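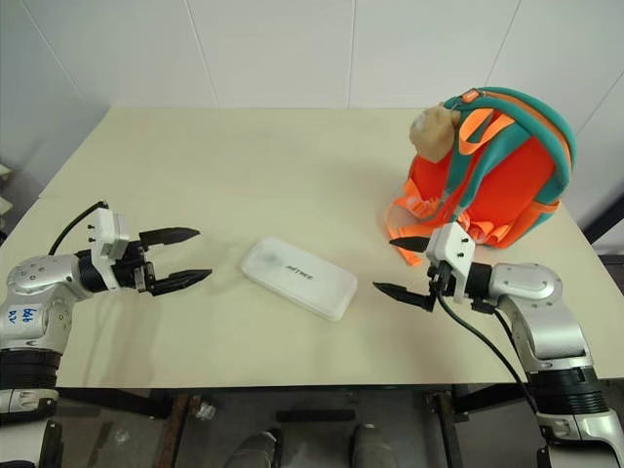 Packing the small backpack

Welcome to the bag pages of Zasura, our little collection of photographs about packing and unpacking. This time the subject is a child's size of luggage: an orange backpack with teal straps, a white plastic box and a soft toy. I like such small bags very much, for they force you to decide what you need for one day and what can stay at home.

The white box has rounded corners and lies flat, so I would put a box of this shape against the back of the bag, before anything soft goes in. Please measure before you buy. Two of the boxes I ordered in July were too long for the bag they were meant for, and I had to give them to my sister for her buttons and thread.

A word about the table. A plain, light top is a great help when you pack, as small things do not disappear on it. At home I have a dark one with a strong grain, and I lose hair clips on it every week. If yours is similar, spread a pale towel first.

The plush toy is beige and fuzzy, and it is tucked into the left side of the backpack, between the front pocket and the straps. For me this is the nicest place for a toy – the child can find it by hand, and it does not press on the lunch. The orange zipper along the top has a pull in the same colour.
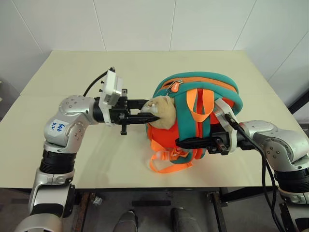 Getachew Tufa writes that he would do it the other way round, with the toy at the very bottom, because his daughter takes out everything that she can reach before the bus has left the stop. He also asks how much a full bag of this kind may weigh. For a short outing he stays under 600 grams without the water bottle, and he weighs the bag on the kitchen scales.

I have no fixed rule for the weight, but his limit sounds sensible to me. The bottle is always the heaviest part. On longer days we carry it ourselves and fill it again on the way.

A few notes on care, as several readers have asked for them. Bright fabric should be washed by hand in cool water, and the straps need more time to dry than the body, because of the padding. Leave all the zippers open while it hangs. A soft toy can go in a pillowcase with a knot in it, and then it dries best lying on a rack, turned over once or twice.

The next gallery will be about pencil cases. There are already 14 photographs waiting, and I still have to choose.

Page last changed: 25/08/2026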